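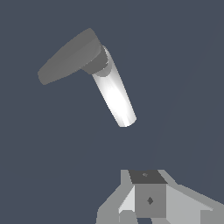
One member wanted it minuted that the new hay fever leaflet is far too hard to read, and asked why it says "antihistamine" four times before explaining what one is. Fair point — I wrote it, so I'll redo page one!

Brolness Patients' Group, 14 October 2026

We had 18 at the Drunda Road surgery. June's minutes agreed.

Flu jabs: 91 booked so far, and I'm told there's room for 30 more.

Sinus rinse talk: moved to 9 am, tea first.

Phones: still dreadful. I'll chase.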